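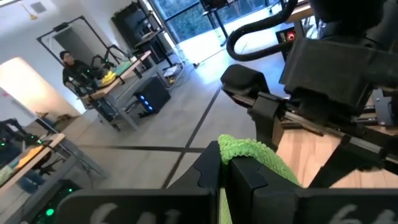

Wednesday again, and my fourth week on days since Griffiths moved us over from the folding line. I still wake up thinking I've got a trolley of hand towels to get through by ten, and then I remember that my job now is helping arms do it – slowly! Today it was the lime green one with the bumpy knit, which I have come to dislike more than any piece of cloth I ever folded in all my years at Edesville. It bunches up the minute the fingers pinch it, and then it hangs there like a wrung neck, and you have to decide whether to carry on or let go and start over. I let go a lot. Iolo says I give up too early and he is probably right, but he never folded for a living, so he hasn't got that itch in his hands when he sees a bad corner.

Mi-kyung had the good chair by the time I got in. She's so much quicker than me at it and she was only ever on pressing, which is a bit galling. I asked her how she does it and she said she stops looking at the cloth and looks at where the cloth is going to be. I tried that for an hour before dinner and it did help a bit, though my shoulders were up by my ears the whole time.

My back is better, I have to say. On the old line I'd be lying on the kitchen floor by Wednesday with my feet up on a chair, and tonight I walked home the long way and bought leeks. It's my eyes now, and a sort of tiredness in the head that a bath doesn't shift. Trilok gets it too. He misses the noise, and I didn't think I would but I do, all that shouting over the dryers. We're so polite in the new room!

Eifion came down at 2 with the talk about targets. They want 1,000 good folds from us before the summer, and Montserrat asked him straight out what happens to us once the arms have learnt it. He said there'd always be work for people who know linen. She said that wasn't what she asked. He went a bit pink and said he'd find out, and I do believe he'll try, he's not a bad man, but I noticed he didn't write it down.

Mira rang while I was doing the leeks and wanted to know if I'd told them yet about cutting my hours. I haven't. I'll do it on Friday if Eifion's in, and if he isn't I'll put it in a note. Must take my other glasses in tomorrow, and give Trilok his flask back.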